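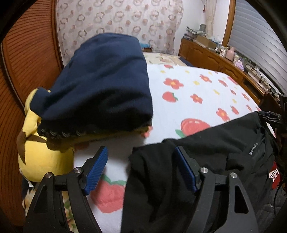

**Ribbed pads or smooth pads for picking up clothes?**

Posted by Kusum Rathore, July 2, 2019

I've been trying out hand-held grippers on laundry and I'm having a blast! Right now I'm on the Furnival, two jaws with ribbed blue pads, and it's so much nicer in the hand than my old Drenside. My trouble is thin stuff lying flat on a bedsheet. Half the time I pinch the sheet too, and up comes the whole lot. Would smooth pads help, or is it my angle? The camera sits on the gripper, if that matters.

**Alfie Gosling**

Love this! I ran both pad types on the same black T-shirt, 500 grabs each, and ribbed won easily on anything with a fold in it. On flat cloth they were nearly even. So I'd keep your pads and change the approach: come in low, close the jaws to a narrow gap before you touch down, then push the cloth a little so it bunches up and grab the bunch. Check your pivot screws too. Mine had worked loose after 4 days and the tips stopped meeting squarely, which made thin fabric miserable.

**skindden_fan**

get the Skindden pads, they're softer. never tried them on a Furnival but they should fit I think??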